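Zumum Robotics Club
Minutes of the January meeting

The meeting opened at 4:10 p.m. in the downstairs workshop, a little later than planned, as the hallway was full of people coming out of choir and it took a while for everyone to get in and find a stool. Welcome back to all our returning members, and a very warm welcome to the new ones, who we hope will stay (and who are reminded that the snack drawer belongs to everybody).

The minutes of the last meeting were read and accepted, with one correction: the spare batteries were ordered from Esposito and not from Ostudeck.

Money. The club has $200 from the school and another $200 from the bake sale, which went far better than any of us dared hope – thank you to every parent who sent in a tray. Of this, $79 has been spent on replacement fingertip pads. It was agreed to hold the rest until we know what the entry fee for the spring competition will be.

Cloth folding project. The folding team gave a long and very cheerful report. They have named their program Oleo, after a good deal of debate, and it is now being tried on the checked cloth on the white table. The team likes the printed squares, which make it easy to see where the fabric has bunched up. The corners are still the hard part, and there was a lively talk on whether to come in low along the tabletop or down from above.

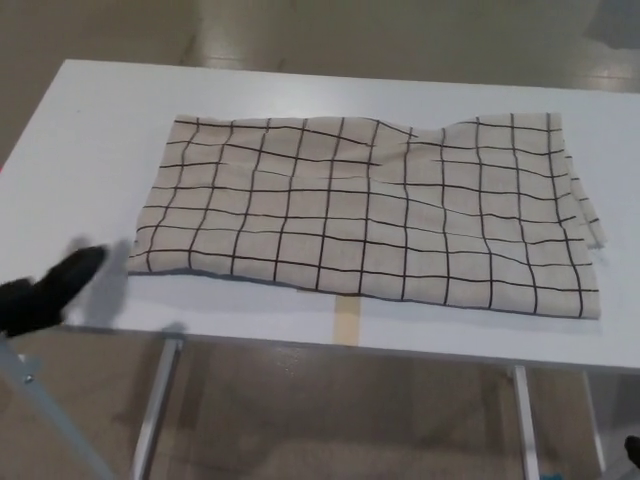
Does the cloth have to be flat before the robot starts folding? Under the spring rules it may start out wrinkled, and teams are free to spend part of their run smoothing it first.

The team asked for more practice time before the competition. It was agreed that they may have the workshop during lunch as well as after school, so long as an adult is in the room and the power is switched off at the end.

Competition. Each run lasts 40 seconds under the new rules, shorter than last year, and several members felt this was a bit hard on the younger teams. We will write a friendly letter to the organizers asking if beginners could have longer. A draft will be passed around before the next meeting, and anyone who would like to add a line is very welcome to do so.

Other business. The loan of a second laptop from Ostudeck was discussed and put off until February. Please label your memory sticks.

The meeting closed at 5:25 p.m.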